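Search this site
Enter keywords
Go

The Ten-Minute Table: I Tried It So You Can Decide

Every September somebody in the tenants' newsletter gets talked into a tidying system, and this year it was me. The system is called Flikotent. It comes as a booklet with a deck of cards from a firm named Mayrhofer, and the promise on the cover is that any shared table in any shared room can be cleared in ten minutes, for good. I've read enough of these covers to have my doubts about "for good."

Veronica Cârstea lent me her copy. She likes it. She says her kitchen in the Flutdale building has never looked better, and I have seen her kitchen and it does look fine, but it looked fine before too.

The idea is that you draw a card, the card names a kind of thing, and you deal with that kind of thing and leave the rest. Snacks, then drinks, then "small power," then dishes, and so on through the deck. There are 60 cards. I don't own 60 kinds of thing, and I doubt the lounge does either. By the time I had thrown out the ones about ski gear, aquarium supplies and sheet music, I was down to 14 that meant anything to us.

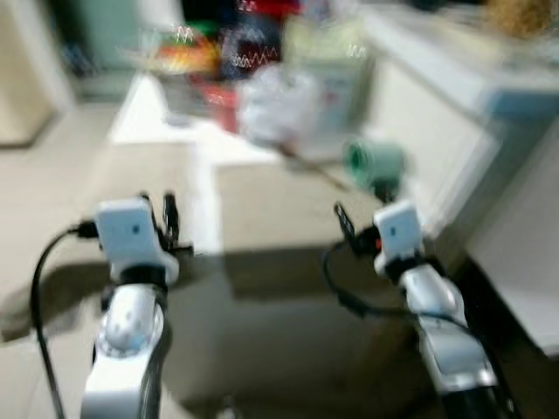 Cups are where the booklet first lost me. It wants them dealt with last, as a reward, when anyone who has ever cleared a room knows they are the first thing you should pick up. A cup that stands where it belongs can wait. The green one lying partly on its side on the table, with a crumpled white plastic bag farther back, is exactly the sort of thing I would grab before I drew a single card. The booklet says I would be "breaking the sequence." I broke the sequence.

Then there's the matter of bags. According to Flikotent, a bag is either a container or trash, and you must decide which within six seconds. I tried this and it's silly. A snack bag with food in it is food. A bag with a drink in it is a drink. A bag on its own might be next week's trash liner, if you're the kind of household that saves them, and we are. Gertraud Nägeli, who has lived here longer than any of us, keeps a drawer of them, and I'm not going to be the one who tells her a card says otherwise.

To be fair, I'll list what I think is worth keeping. You can skip the deck and do these with no cards at all.

1. Do the soft seats before the table. People put things down on cushions because the table is full, so what's on the seat is the overflow, and it is also what gets sat on. The booklet buries this on a back page and it's the best advice in it. A cup on its side on a beige cushion, a little brass-colored whatever-it-is next to it - pick those up first and the place already feels better. Then turn to the table with its snack bags, the tall pale yellow Hup Seng one, the red bowl with the lid.

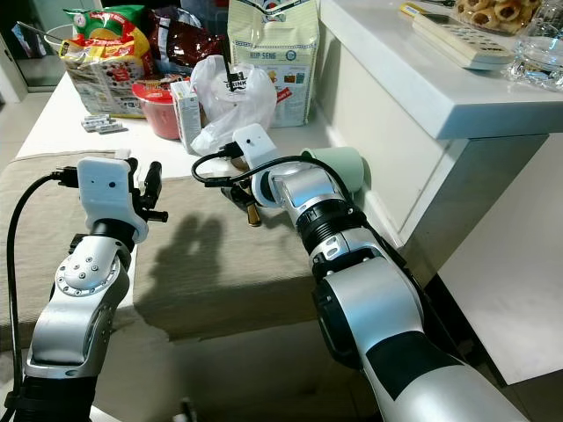
2. Give batteries a home. The card says "sort by charge," which assumes you have a tester. We don't. Put them all in one jar with a lid, keep the jar by the remote control, and take the dead ones down to the collection bin when you find out they're dead. Spare batteries and used ones look the same lying in a heap, and I have changed good for bad more than once.

3. Cover the food or move it. Pastries left out on a plate should be eaten that day or put under something. And please keep them well away from the ashtray. I don't need a card for that one.

4. Leave the furniture alone. Flikotent wants you to shift the cabinet "to refresh the flow." I asked three neighbors what the flow was and got three answers.

As for the ten minutes, my own first go took closer to forty, and that's with no reading in between. The booklet runs to 153 pages, so if you add the reading you could have cleaned the entire floor. Mayrhofer also sells a box set called Dornar with dividers for your dividers. I haven't tried it and I won't be asking for it.

Veronica says I didn't give it a fair trial and that it works once it's a habit. Maybe so. I notice that any system works once it's a habit, including the old one where you carry a cup back to the sink when you get up anyway. I'm willing to look at the table again in a month and print what I find, even if it makes me look bad.

Her copy is on the shelf by the mailboxes if you want to borrow it. Please bring back all the cards, even the aquarium one.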